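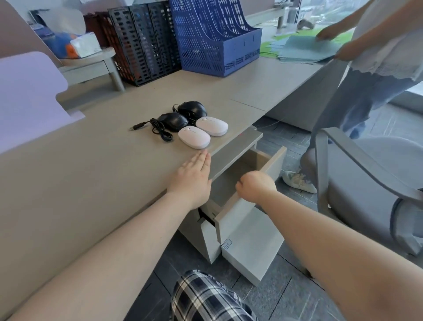
*Desk and pedestal, top drawer open.*

**Pedestal drawer drops at full extension - runners or carcass?**

**gantry_lou**
Gray Mokstead drawer pedestal. The top drawer sags at the front when fully open and catches the drawer below on the way back in. Runners are side-mounted ball bearing, 347 mm closed. It does it even with the drawer empty. I have swapped left and right runners with no change. Is it worth buying new ones?

**pelmet47**
Measure the inside width of the carcass at the front and again at the back. If the front is wider, the side panels have spread and the bearings are running on the edge of the race. New runners will sag the same way.

**gantry_lou**
Front 5 mm wider than back.

**pelmet47**
Then it's the carcass. Slacken the front cross rail, clamp the sides in, retighten.

**ostler_b**
Disagree. Mokstead sides are thin and move 5 mm if you lean on them. I had the same fault on a Setar unit and it was worn bearing cages. Pull the drawer and push each runner up and down at full extension. Any play you can feel is wear.

**pelmet47**
Setar uses a different rail. Wear shows as play at every width. Spread shows only at the front.

**gantry_lou**
Play on the right runner only, none on the left.

**ostler_b**
So replace the pair. Higuchi makes a 350 that fits the same holes, but check the thickness first - theirs is listed for a wider gap. Merarcombe sells singles if you want to save a little.

**pelmet47**
Don't mix old and new. And clamp the carcass before fitting, or the new right one will go the same way.

**gantry_lou**
Clamped and rail retightened, front now matches back. Still a slight drop on the right. Ordered the Higuchi pair, will post when they're in.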